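Questions about our laundry and folding service

Trastside Laundry, questions from customers

How do I give you my washing?
You can bring it to the counter in Trastside, or we collect it from your door if you live in Trastside or in Prumside. Please use any closed bag. One bag may weigh up to 8 kg. If you have more, please make two bags.

Do I have to sort the clothes before?
No, we do it at our side. But please empty the pockets. Paper tissues are our biggest enemy - one tissue is enough to cover all dark clothes with small white pieces.

Do you mix my clothes with the clothes of other customers?
No. Every order is washed alone and stays together until it is packed. Dark and light things of the same customer are washed apart, and they meet again only on the folding table.

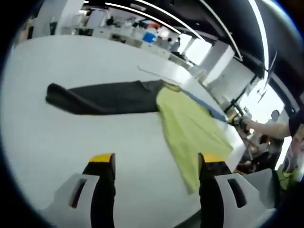
How should I fold trousers at home so that they don't get a crease in the wrong place?
Hold them by the waist and lay one leg exactly on the other. Smooth them with your flat hand from the waist down to the hem, then fold once at the knee and once more if your shelf is narrow. Jeans don't need so much care. For trousers with a pressed crease it is better to use a hanger.

And shirts, do you fold or hang them?
As you prefer. Folded is the normal way and is included in the price. If you want them on hangers, write it on the order slip. T-shirts and jumpers we always fold, because a hanger makes the shoulders long.

Which detergent do you use?
We use Kulero liquid without perfume for everything except wool, which gets a special wool soap. You may also bring your own detergent, but then please put your name on the bottle.

My jumper has a loose thread. Will you cut it?
We don't cut anything without asking. We put a small paper note on the place and you decide. For repairs we can send the piece to the Halász sewing shop, and they will tell you the price first.

When is my order ready?
What comes before 10 in the morning is normally ready the next working day in the afternoon. In July we are fewer people, so please count one day more.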